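Workshop tips: planning and perception for table-top arms

Put the shiny things through the depth filter first. In Ramuro the filter sits under Scene, and the default of 3 passes is too low for glazed plates. Set it to 5.

Save the scene under a new name before you touch the planner. Milter overwrites without asking.

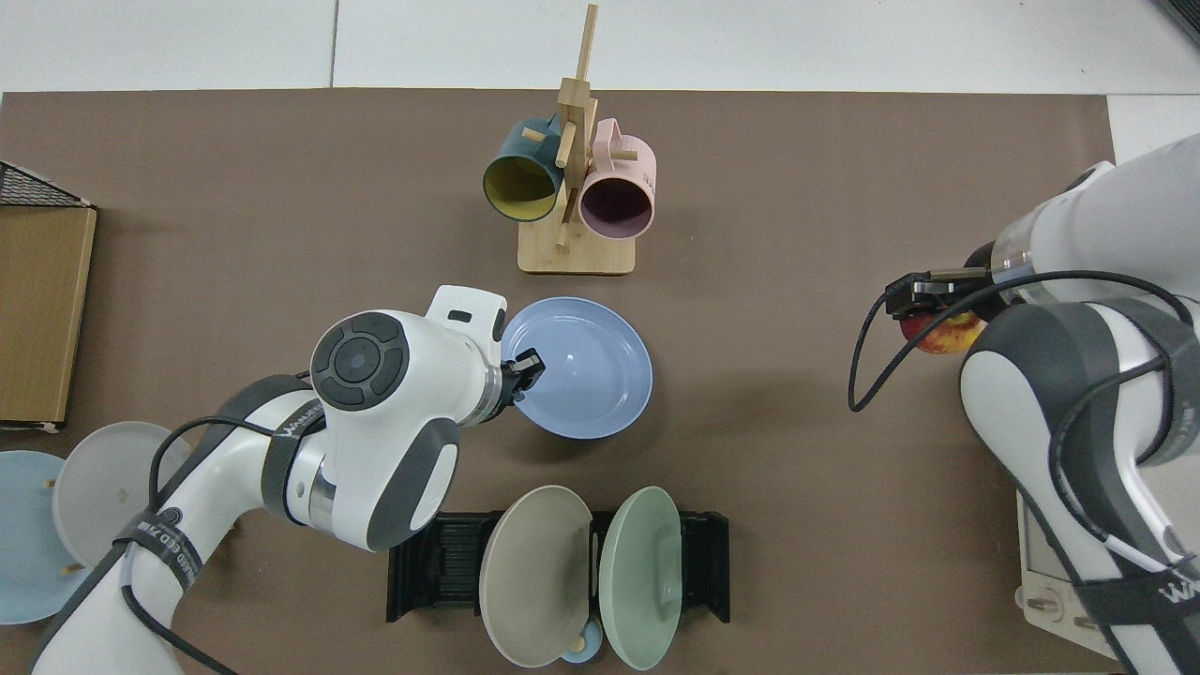 Grasp labels are worth an evening's work. Milter treats every dish as a disc unless told otherwise, so its approach comes straight down and the fingers meet the glaze. Tag the rim as the grasp region, as for the blue plate lying flat on the mat, and give the apple its own class with a lower closing force. Plates standing in a rack need a separate tag – upright – or the planner picks the wrong wrist angle.

Keep both arms in one plan. Two plans with a timer between them will drift.

Fix the random seed while tuning. Ours is 2563. Change one setting, replay 5 times, then read the Trollov log from the bottom up.
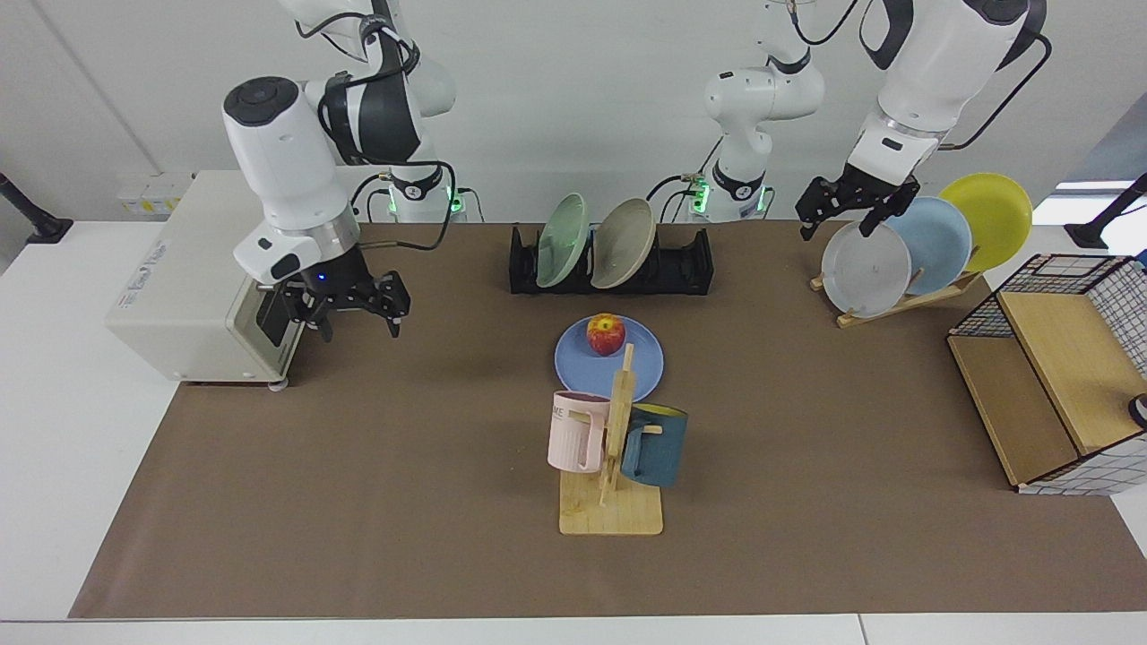 Apple on the blue plate, left gripper above the wooden plate stand.

Siu users: collision padding is in metres, and the box takes commas as full stops.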